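Notes for week 6: closing the loop, or thinking you have

Read these alongside the handout on frames and calibration. They cover the second half of the Lulta stack, from the pose estimate to the gripper command. The slides make this part look tidier than it is.

## 1. What the stack claims to do

The Lulta documentation says the system performs "closed-loop grasping from a single view". Three words in that phrase need checking before you rely on any of them.

*Closed-loop.* The joint controllers are closed-loop, as they are on nearly any arm you can buy. The grasp is another matter. In the default settings the perception node runs once, hands over a target pose, and goes quiet until the motion ends. If the object shifts during the approach, the arm goes to where it was. You can switch on `replan_on_update`, but read section 3 first.

*Grasping.* The success flag goes up when the fingers stop before reaching their closed position. Fingers can stop for other reasons: a pinched cable, a finger resting on the rim, the table.

*Single view.* One camera sees one side. The rest of the object is filled in from a shape model, and the planner is never told which points were measured and which were guessed.

## 2. Where the numbers come from

The pipeline has four stages:

1. Segment the object in the colour image.
2. Fit a pose to the matching depth points.
3. Sample grasp candidates and score them.
4. Plan a path to the best one and run it.

Stage 3 gets most of the attention in papers. The sampler draws 3,000 candidates and keeps the top 100 for collision checks. Students tend to assume a larger sample gives a better grasp. It gives a higher score, and the score is computed from the same pose that stage 2 may have got wrong. If the pose is out, all the candidates are out with it, and the winner is the one that best suits an object in the wrong place.

Pale, glossy things on pale tables are hard for stages 1 and 2. The colour edge is weak, the depth points near the rim are noisy, and a soft shadow at the base is easily taken in as part of the object. The shape fit then tilts a little to make sense of the extra points. 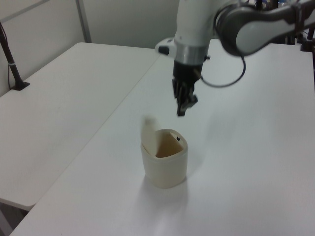

*Fig. 1. Gripper over an off-white cup on the white tabletop. Note the shadow at the base and the pale item standing above the rim on the left.*

Think about Fig. 1 from the planner's side. A cup model has a body, a wall and an open top. It has no entry for something sticking up past the rim. Depending on the segmentation threshold, that item is either merged with the cup, which makes the cup taller than it should be, or dropped as noise, and then the collision checker will happily let a finger pass through it. Neither case raises a warning. Try both thresholds in the lab and write down which candidates survive.

The cable looping out from the wrist is a similar problem. The robot model supplied with the stack has rigid links only. A path that is "collision-free" is free of collisions between the things somebody bothered to model.

## 3. Timing

We logged the full cycle on the Raltness bench machine:

| Step | Time |
|---|---|
| Image to pose | 474 ms |
| Camera frame interval | 60 ms |

So several frames arrive while one pose is being worked out. With `replan_on_update` on, each new target is already old when the planner gets it. Anything that moves in that time is being chased from behind. The stack also stamps the pose with the time it was *published*, not the time the image was taken, so the delay doesn't show up in the logs unless you add your own stamp. Please add your own stamp.

Some of you will want to fix this by raising the control rate. That makes the arm follow the late target more closely.

## 4. On the benchmark

The Seneviratne benchmark is quoted in most of the reading. Before you repeat a score from it, look for:

- whether failed segmentations were counted as failures or left out
- whether objects were put back by hand between trials, and how carefully
- what the success test was (see the flag in section 1)
- whether the threshold was tuned on the objects used for the test

The Wullden report leaves out the first two. It may still be right. You can't tell from what is printed.

## 5. For the lab

Bring one log with the default settings and one with replanning on, same object, same start position. Mark on each the image time, the pose time and the first motion command. Where the success flag is up, say what else you checked.

Reports that give a success rate with no definition of success will be handed back unmarked.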